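Last updated: 2021-05-18

"A magazine is also a paper object": a talk with Osvaldo Bortolotti

Osvaldo Bortolotti has repaired and bound printed paper in Bonmont for many years. His workshop, Lultimo, is on the ground floor of a former bakery, and the old oven door is still in the wall. When I came to visit in January he was gluing the spine of a cookbook and he asked me to wait until he had finished. I waited sixteen minutes, and I was glad to, for I had never seen this work from near.

He did not begin with books. His first job was at Pesavetti, a printing house which made train timetables and church bulletins. "They gave me the machine that puts the staples," he told me. "It is the lowest job in the house. But I learned there how paper behaves. It has a direction, like wood. If you fold it against the direction, it remembers this and it will crack."

I asked him when he started to accept magazines, which many binders refuse. He put down his brush before he answered.

"A lady brought me 193 issues of a gardening monthly. Her father had written in the margins, what he planted, when the frost came. Two other binders had said no to her. The paper was bad and the staples were rusted. I said no also, and then I thought about it in the night and I called her back."

The work took him the whole winter. He bound the issues by year, and he removed every staple by hand with a flat bone tool. He still has the tool and he put it in my palm so that I could feel how thin the end has become.

Cookie notice: This site uses cookies to remember your preferences. By continuing to read, you accept their use. Accept / Settings

Bortolotti thinks that people treat magazines badly because they were cheap to buy. "They cost little, so we believe they are nothing. But try to find one from when you were a boy. The library did not keep it. Your mother did not keep it."

His apprentice, a young woman named Durrani, came to him from a school of graphic arts. She was at the other table during our talk and she corrected him more than once. When he said that glossy paper cannot be repaired, she lifted her head and said, "It can, you only don't like to do it." He laughed and admitted that this was true. Glossy pages stick together when they become damp, and to separate them needs a patience that he says he has lost.

I wanted some advice for readers who keep magazines at home and will never go to a binder. He was happy to give it. 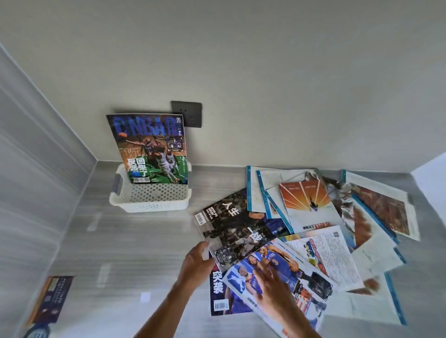

"First, away from the window. The sun is worse than children. Second, do not use rubber bands, because the rubber melts slowly and leaves a brown line. And do not put them in the cellar, please. Everybody puts them in the cellar."

Durrani added that a thin magazine bends if it stands alone for a long time, and that it is better to lay it flat, in a pile that is not too high. She keeps six in one pile at home. Bortolotti finds this number too careful. They discussed it for a while and did not agree.

Before I left, I asked him if he reads what he repairs. He said that at first he did, and the work became very slow. Now he permits himself only the letters from readers. "In the gardening magazine there was a man who wrote every spring to complain about the same pear tree. I was reading through the years, and I wanted to know if he would cut it."

Did he cut it?

"I don't know. The lady's father stopped his subscription," he said, and went back to his cookbook.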